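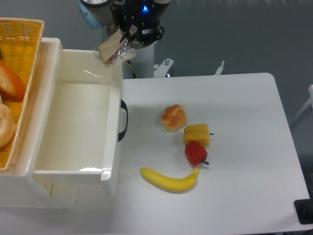
The budget line said "Drawer, misc.," and it had been my problem since November. Sotport wanted a second arm. Finance wanted to know what the first one did all day, so I took Dornetti down to see it. The black gripper had something beige in plastic wrap and was holding it over an open drawer, with a pepper and a banana waiting on the table. Dornetti watched with his coat on.

"Is that lunch?" he said.

"It's a test item."

"What did the test item cost?"

I had the arm's service contract with me, the quote from Wonasov, and a spreadsheet with 60 rows. I did not have the price of the test item. He wrote that down.

Back upstairs we went through it. Spare fingers, $200 a pair. Dornetti asked how many pairs an arm needed and I said one, and he asked why I had put down two, and I said things wear out, and he looked at me for a while. The cabinet was fine. The basket he allowed. Then we came to row 41, "corn," and had to stop for coffee.
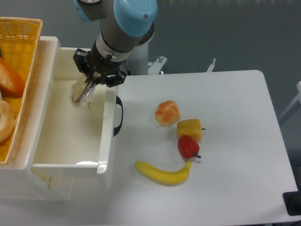

Photo: Piyumi Munshi / Sotport

Craddock joined us after the coffee. Craddock ran the lab and believed that money came out of the wall. He said a second arm would let them do the bag and the bread in parallel.

"In parallel with what?" Dornetti asked.

"Each other."

Dornetti turned the page. The total at the bottom was $3,541 over, before the arm. He suggested we could buy a smaller drawer. Craddock said the drawer was the whole point. I said I could move the fingers to next year if somebody would please approve the corn.

He initialed the corn. He held on to the rest, and took my pen with him to the elevator.

Posted July 17, 2020 by Piyumi Munshi
Filed under: Short Fiction, Office Life
Home Stories Archive About Contact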